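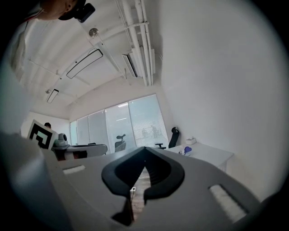
Replying to the question in the title first: yes, you can read the Dratasstead books out of order, but please don't start with the Christmas one!

## Can I read the Dratasstead series out of order?

I picked up *The Widow of Flimden* at a library sale and loved it so much I finished it in 2 nights. Now I find it's book four. Do I go back to the beginning, or carry on? I don't mind spoilers about who marries whom (it's a romance, I can guess) but I'd hate to ruin the smuggling plot.

Posted Mon 20 February

### Reply 1

Go back! Each couple gets a full story, so the romances stand alone just fine, but the smuggling runs through the first three and you've only had the tail end of it. Book two is my favorite – the carriage ride to Luik goes on for 48 pages and I wouldn't cut a word. The Christmas one assumes you know everybody, all the cousins included.

### Reply 2

carry on, book five is the best one

### Reply 3

Check which edition you get. The Kesar omnibus has the first three novels in one volume, over 1,000 pages, and it adds the short novella set in May between books one and two. The single paperbacks leave that out. It's heavy to hold in bed but the print is a decent size. My library had it under the series name, so try that if the title search comes up blank.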